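Standards & Practice | Newsletter | 21 Nov 2018

New house rules for handheld gripper sessions

Lowther has updated its rules for recording with handheld grippers in lived-in rooms. The changes apply to all teams working on the Flimerine project, and they replace the two-page sheet issued in June.

The main change concerns the room itself. Operators are asked to leave it as they find it. Beds, chairs, bags and drying clothes stay where they are, and only the work surface may be rearranged. Anything with a name, an address or a face on it should be turned over or put in a drawer before the session starts, with the resident's permission.

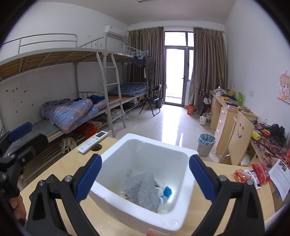
Hands are the second point. Fingers stay behind the pads while the gripper is closing, and a second person in the room keeps clear of the work surface unless the task calls for two people. If an item slips, let it settle before reaching for it. Open boxes should be set down on a flat part of the desk, clear of cable holes and loose paper.

Pads and pivot pins are to be checked every 300 grasps, or at the start of each day if that comes first. A worn pad is changed together with its partner. Teams at the Urkton site tried this over the summer and found the check takes about 4 minutes.

Sessions are now limited to 16 recordings before a break. Failed attempts are kept and marked as failed. Under the old sheet they could be deleted on the spot, which made it hard to tell how difficult a task had been.

Consent forms must be signed by everyone who lives in the room, including roommates who are out at the time. The form has a new number, 777, and older versions will not be accepted. Copies are available from the Pultum office.

Related items
Storing spare pads and pins
Consent in shared housing: common questions
Labeling failed grasps
Urkton site: summer report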